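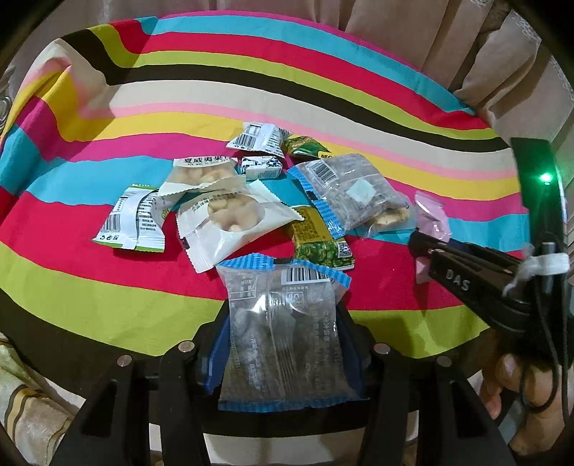
I have finally watched a weather balloon go up and, more to the point, I have found the thing again afterwards! Regular readers will know I've been going on about the Hulluron flight since December, and I promise I'll write up the radio side properly when I've sorted the logs. But first, the day itself. We met at Erbridge playing field at ten to six in the morning, in a wind that was kinder than forecast, with nothing open for miles. If you ever go on a balloon chase, take food that can live in a coat pocket. Little packets of nuts are perfect, the sort where each handful is sealed up on its own, and I could have got through ten of them before the helium was even connected.

Hulluron is a small box of foam and tape with a tracker, a pressure sensor and a very basic radio inside. All up it weighs 600 grams, parachute not included. Inmaculada Pacheco built most of it on her kitchen worktop and she is wonderfully strict about weight. I had wanted to add a second battery and got as far as "could we just" before she said no. She was right, as we came down with plenty of charge left.

Filling takes longer than you'd think. The balloon (we call them all Sokol, this was the third) flops about on its groundsheet like a tired jellyfish, and then quite suddenly it's pulling at your arms and you need everyone to stop chatting. Zdeňka Danko had the scale and shouted out the lift while I held the neck with both hands and tried not to sneeze.

And then you let go! I was expecting it to drift off gently. It went up like a lift. In a couple of minutes it was a pale dot, and soon after that I was pointing at bits of sky and insisting I could still see it.

The chase was the best part for me. We had the tracker feeding positions to a laptop on the back seat, using Ekeo, the mapping program Zdeňka has been writing in the evenings. It redraws the landing guess each time a new position comes in, so the little cross hops about the map and you find yourself in a lay-by arguing over which side of a river you want to be on. We lost the signal for a bit behind a hill, just as it was coming down fast, and the car went very quiet. When it came back we were 700 metres from the box, on the right side of the river. Hooray!

It was sitting in a field of stubble, parachute spread out as neatly as a tablecloth. The farmer let us in and wanted to know if it had been to space. It hasn't, not even close by the usual definition, and I did say so, but I think he's telling people it has.

We got 93 minutes of pressure readings with only one gap in them. I've started plotting them and there's an odd wobble on the way up that Inmaculada thinks is the box swinging and I think is the sensor getting cold. If you've flown one of these and seen the same, please leave a comment – I'd love to compare. Next flight is pencilled in for a Thursday, if the wind behaves, and I am still asking about that second battery.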